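Four grippers, one table: a talk with Špela Dumitrescu

I met Špela Dumitrescu on a Sunday, in the small workshop in Praltlow where she compares hand-held grippers for a company called Orkamthorpe. She had promised me one hour and gave me almost three. The kettle was already on, and a plate of biscuits stood on top of the tool cupboard.

Her task since June is simple to say. Orkamthorpe wants to choose one hand-held gripper for its people to use at home tables, and Dumitrescu has 4 of them to try. Each is held by a handle and closed by the operator's own hand, and each must pick up the same ordinary things.

"Everybody asks me first which one is the strongest," she said. "I did not measure strength until the second week. A cotton swab does not need strength. It needs that the two fingers meet at the same point, every time."

How she counts

So far she has written down 1,173 picks in a grey notebook, and later typed them into a spreadsheet. A pick is good when the object leaves the surface and stays between the fingers until she puts it down in the other place. If it turns but does not fall, she writes a small "t" beside it.

The turning interests her more than the falling. With the first gripper, a plain model from Zikex with smooth pads, she had 39 turned objects in one afternoon. She changed only the pads, to a softer kind with a pattern, and on the next afternoon the number was 30.

"It is a modest result," she said. "My colleagues hoped I would say it was cut in half. But I held the thing for the whole afternoon, and I can tell you that my wrist noticed the difference before the notebook did."

The wrist comes back often in our conversation. She thinks that weight is judged wrongly in most comparisons, where the tool lies on a kitchen scale and someone writes down the grams. What matters to her is where the weight sits. The Tautahi unit is the heaviest of the group, yet she prefers it for long sessions, as its centre is close to the palm.

The difficult objects

I asked what she puts in front of the fingers. She laughed and said that her neighbours no longer leave their children's things near her door. She favours objects which bend, which are see-through, or which have holes: loops of pipe cleaner, chain toys, bags of swabs, hair clips with long prongs. Hard cubes she finds boring, "because every gripper in the world is good at cubes."

A patterned mat is also part of her method. The first sessions were made on a plain grey table and she now considers them too easy to look at. A printed vinyl mat with fruit and lines gives the camera more to be confused by, and she wants to know this early.

"You have a translucent green figure, and it lies across a fuzzy loop in four soft colours," she said. "I know what it is. The camera must find out. And I must find out if I can close the fingers on the figure and leave the loop where it is -- this I still do badly."
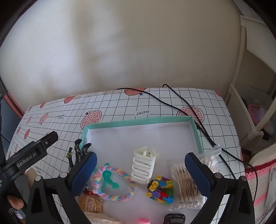 What she will recommend

She would not name a winner. The report goes to Orkamthorpe first, and she is strict about that. But she let me try two of the tools, and I was clumsy with both. My fingers wanted to squeeze early, before the pads were low enough, and a swab shot over the table to the floor. She wrote nothing down.

Her advice for anyone who starts such a comparison is to clean the pads before each session and to keep the same chair. She lost two days of work when she changed to a higher stool and all her approach angles changed with it. She also asks for a second operator, preferably with smaller hands than hers, and this request has been on her manager's desk for some weeks.

When I was putting on my coat she was already sorting objects for the evening session. She wanted to repeat the hair clip with the Tautahi unit, this time with her left hand.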